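Anby Help > Skills and Training > Suturing

Thread keeps getting away from me on interrupted stitches. How much should I start with?

Posted by slowknots

I've been practicing interrupted stitches in the skills lab at Mkhize most evenings since January. We use two kinds of practice surface. One is red and meant to look like deep tissue, and the other is a skin pad with raised areas and a fold between them. The closures are short and I can get the edges together most of the time. Placing the needle is no longer the part that worries me.

The trouble is thread. I start with 25 cm because that's how the lab's Folier packs come, and I don't trim it. By the second stitch I have slack lying all over the place. I pull it straight to see where I am, then it goes loose again when I reach for the tail. If I hurry, I catch the thread from an earlier stitch, or pull the short end right through and have to place the stitch over again.
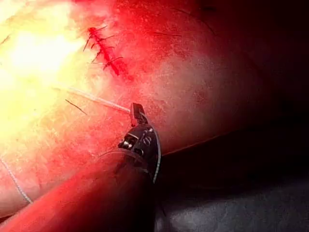
The other thing is tail length. Our handout says to leave tails long enough to grab for removal but gives no measurement. Mine come out different every time, and neighboring tails sometimes end up crossing each other. On a row that's close together I find it hard to tell which tail belongs to which knot.

I also can't decide where the loop should go before I start the tie. One person in the lab lays it out wide and works inside it. Another keeps everything bunched near the needle and seems to do fine. When I lay it wide it swings around behind whatever I'm holding and I lose track of the end. 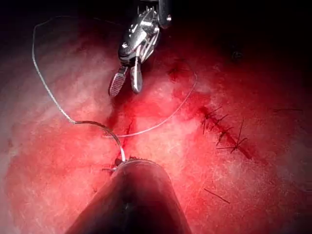 Curved needle, white thread, and a loop wide enough to lose.

The skin pad gives me a slightly different problem. The thread there is blue, so I can see it much better, but the raised parts get in the way. If the loop slides toward the fold it drops into shadow and I have to go looking for it. I've had wraps slip off before I could get the tail through, too. I don't know if that means I'm making the wraps too loose or starting too far from the tail.
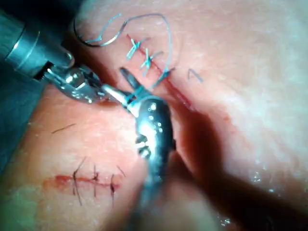
Blue thread around the jaws for an instrument tie.

So, three things:

What length should I cut to for single interrupted stitches?
How long should the tails be?
Wide loop or small loop?

I have a sign-off coming up and would like to stop wasting half of each session on untangling. A full closure takes me about 25 minutes and most of that is not stitching.

3 replies

gutline_b
Marked as helpful by the poster

Cut it down. For single interrupted stitches on a pad I use 16 cm, and I go shorter if I only have one or two left to place. You don't get a medal for doing the whole row off one piece. Long thread is for running stitches.

On tails, pick a length and use the same one for the whole row. I use the open jaw as a ruler. Put it next to the knot, cut at the tip, move on. It doesn't matter much whether that comes to a little more or less than what the next person does, as long as they match each other and don't reach the neighboring knot. If your tails are crossing, they're too long for the spacing. Either cut shorter or space the stitches wider, and on a short incision it should be the first one.

Before you tie, pull through until the short end is just a bit longer than the tail you want to end up with. Most people leave too much there. Then when they go to grab it they have to pull back and back and back, and the wraps fall off while they're doing it. I think that's your slipping problem. Keep the short end close to where the wraps are made and you hardly have to move at all.

Loop size: medium. I know that's annoying. It needs to be big enough that you can see the whole curve and small enough that it doesn't pass behind anything. I make a C shape with the long side, with the short end lying inside the open part of the C. For the second throw, turn the C to face the other way. If you do the same direction twice you get a granny and it will creep.

On the skin pad, lay the loop uphill, on the raised part, and away from the fold. If it still slides, give the pad a quarter turn before you start. That's allowed at our place, but check yours.

pinkpad_22

I had the same issue and what helped was just doing more. I did 100 knots without caring about the incision at all, only tying, on an old pad that was full of holes. Then another 100 the week after. It got better by itself somewhere in the second batch. Also change your thread if it's curly. The Drukmont stuff we had was fine but it holds the shape of the packet, so you need to stretch it out first.

I don't measure my tails and I passed.

slowknots

Thanks both. I tried it at 16 cm on Sunday and the difference was bigger than I expected. I did two closures side by side on the red surface, mostly so I could compare the tails.

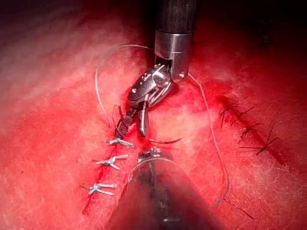
The short end was the main thing. I had been leaving far too much of it. Once I pulled it down to just over tail length, the wraps stayed on for most of the throws, and I only had to redo one stitch. I still turn the C the wrong way on the second throw when I'm tired — I now say the direction out loud before I start, which the rest of the lab puts up with.

Stretching the thread first helped a little. I haven't gone back to the skin pad yet. Turning it is fine here as long as it's done before the needle goes in, so I'll try the uphill loop next.

gutline_b

Good. On the topmost knot, check that you aren't lifting the edge when you cinch. Pull the two ends flat and level, in opposite directions, and stop when the edges touch. It's easy to overtighten once the wraps start behaving. If the skin pad still gives you trouble after you've turned it, start a new thread for it, there's a separate one already on needle choice for curved pads.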